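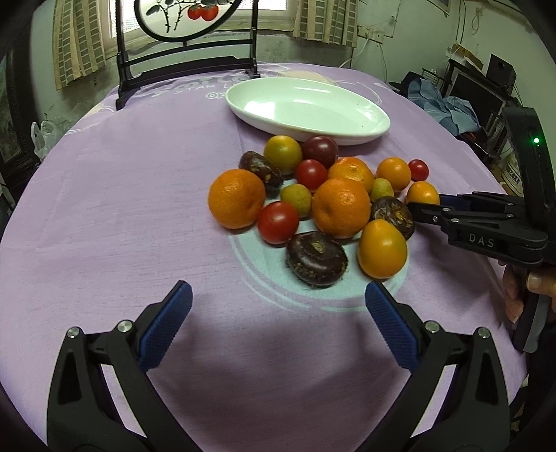
Lots of lakes are supposed to have no bottom. Plarnden is one of them. It is a long, dark lake tucked under a mountain called Flallberg, and if you visit the town of Flitovden at the south end, somebody will tell you that it goes down forever. Should you believe them? Start with what they can see, which is the top of the water. Now think of a purple tablecloth on a round table, with a pile of mixed fruit in the middle. The cloth hides the tabletop completely, but you would laugh at anyone who said the table was missing. Dark water hides things too. It can't tell you how far down they are.

The story of the long rope

People who like the bottomless story usually bring up a rope. Long ago, they say, two brothers rowed out from Boateng Point and tied a stone to 623 feet of rope. They let it all out and never felt the stone touch bottom.

That sounds like proof. But ask a few questions first. Who measured the rope? Who wrote the story down? The oldest copy anyone has found is in a hotel booklet, and the hotel wanted visitors. A lake with no bottom sells more rooms than a lake with an ordinary muddy one.

Even if the brothers were real and told the truth, a rope can fool you. When a boat drifts, the rope slants, so it takes far more of it to reach the same depth. If the stone lands in soft mud, the person holding the other end may not feel a bump at all. They just keep letting out rope, and it lies on the bottom in loops.

So how deep is it?

In 1943 a survey crew measured the lake with a thin wire and a heavy weight. They did it in 11 places and kept the boat as still as they could. The deepest spot they found was 200 feet down. That's deep enough to hide a tall building, and it is a very long way from forever.

Could there be a deeper hole they missed? Yes, there could. Eleven places isn't many for a big lake. A fair answer is that Plarnden is at least 200 feet deep, and that it certainly has a floor.

Today people mostly use sound. A machine on a boat sends a ping down through the water. The ping hits the bottom and bounces back, and the machine times the trip. Sound moves through water at a speed we know, so the time tells you the depth.

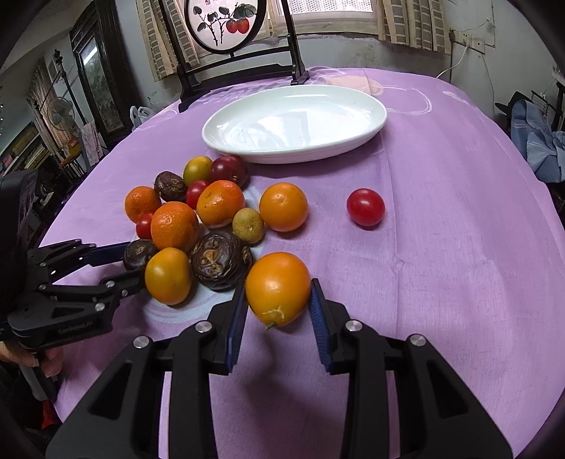
Where did the lake come from?

The usual answer is ice. Thousands of years ago a glacier slid down the valley below Flallberg. A glacier is a thick river of ice that moves very slowly. Rocks stuck in its underside scraped at the ground like sandpaper and dug out a long trough. When the weather warmed up, the ice melted and water filled the low part.

You may hear that Plarnden is an old volcano instead. Some lakes really do sit in volcanoes, so the idea isn't silly. But it needs evidence. Around a volcano you would expect to find hardened lava or old ash, and the rocks here are granite with long scratches on them, all pointing down the valley. Scratches like that are what moving ice leaves behind.

Why does the water look black?

This is the part that convinces most people. You lean over the side of a boat, see nothing, and your stomach says "no bottom." There are two better reasons.

The first is that water soaks up light. The deeper you go, the less light gets through, so even a clean lake looks dark over a deep place. The second is tea! Streams run through peaty ground on their way to Plarnden, and the old plants in the peat stain the water brown, just as tea leaves do in a cup. After the October rains the lake looks darker still. It hasn't gained a mile of depth.

Test it yourself

Ask a grown-up to help you fill a clear jug with water. Look straight down at a coin on the bottom. Then pour in some cold, strong tea, a little at a time, and keep looking until the coin disappears. Did the jug get any deeper?

Next time someone tells you a lake is bottomless, ask them politely what it was measured with. If they say "a rope," ask who was holding it.

Written by Bożena Laskowska. Last checked 23 May 2026.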